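Getting Stains Out of a Colored Table Mat

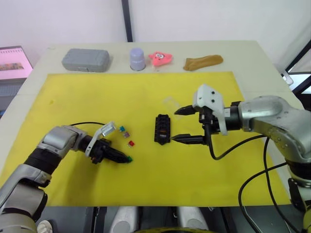 Yellow mat with faint dark smudges, worst near the left side.

I love a bright mat, and the good news is that old smudges often lift with stuff you already have! Mix 2 spoonfuls of baking soda with a little warm water until it's like toothpaste. Dab it on, wait ten minutes, then rub in small circles with a soft cloth (no scouring pads, please).

Rinse and dry flat. Still there? Go again with a drop of dish soap. My friend Wellington Araújo swears by a second round, and he's got three kids and a lot of markers.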